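The desk came first. When Rosalía Palacios moved her repair practice out of a shared shop in June, she spent 600 dollars on furniture and put nearly all of it into one table. She had worked for years on a steel bench that rang whenever she set something down, and she wanted wood.

Renditz, the small maker she bought from, sells the top in three finishes. She took the palest. Black screws show up on it, and so do black springs, which are the ones she used to lose. The corners are rounded, and she had Telmo Cifuentes drill the cable hole toward the far side so it would stay clear of her elbows.

Her rule for the surface is strict. Tools go in the drawers at her back. Only the job comes to the table, and it leaves before the next one arrives.

"A tray of parts looks organized until you bump it," she says. "I'd rather get up and walk."

## Cables toward you

Most people run cables off the back of a desk. Palacios lets those on a handheld job drop over the front, where she can feel a tug before it turns into a pull. Small metal clips live along that edge.

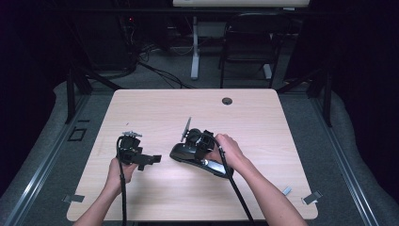
## What she would change

The carpet, mainly. It's gray, it came with the lease, and it swallows washers. Maite Echevarría, who rents the next unit, put down vinyl for 35 dollars a box and recommends it. Palacios has measured the room twice and has yet to order any.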